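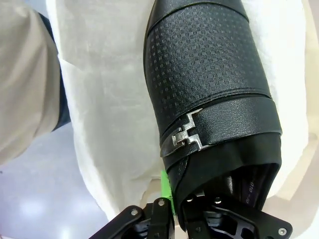 Equipment Review: Kokeck Two-Finger Gripper with Wrist Camera
By Annelore Grube, Equipment Planning
September

We use cookies to remember your reading preferences. Accept | Manage settings

The Kokeck gripper was evaluated at the Potidden returns facility over 17 working shifts. The purpose was to establish whether the unit should be included in next year's capital request for the footwear line. Joscha Fuchs supervised the trial and Jannik Wiegand kept the maintenance record.

Footwear is a demanding product group for any gripper. Boots with tall shafts, wide straps and metal buckles present uneven surfaces, and the collar folds when it is held. Of 147 boots presented to the unit, it dropped three. All three had soft shafts and were picked by the collar. Low shoes gave no difficulty.

The wrist camera is adequate for close work. Buckles and embossed surfaces were legible to operators at the station, as were small markings printed in the lining, provided the opening faced the camera. Dark linings required an additional lamp, which the supplier does not include and which should be budgeted separately.

Changing a finger set took Mr. Wiegand some 40 minutes on the first attempt. The screws are accessible from the front, but the printed manual gives no tightening values. Dvorak, the regional distributor, supplied them by email on request. The manual should be corrected before further units are sold.

Purchasing departments should note that the quoted price covers the gripper, camera and one cable. Spare fingers, mounting plate and operator training are listed as options. In our estimate these items belong in the base budget, together with a yearly service allowance. The competing Rukum unit includes the mounting plate but has no camera, and it was not tested on boots.

The department recommends the purchase of one unit for the footwear line, with two spare finger sets. A decision on additional stations should be deferred until the first has completed a full returns season. Questions about the budget sheet may be directed to Leonie Heitmann.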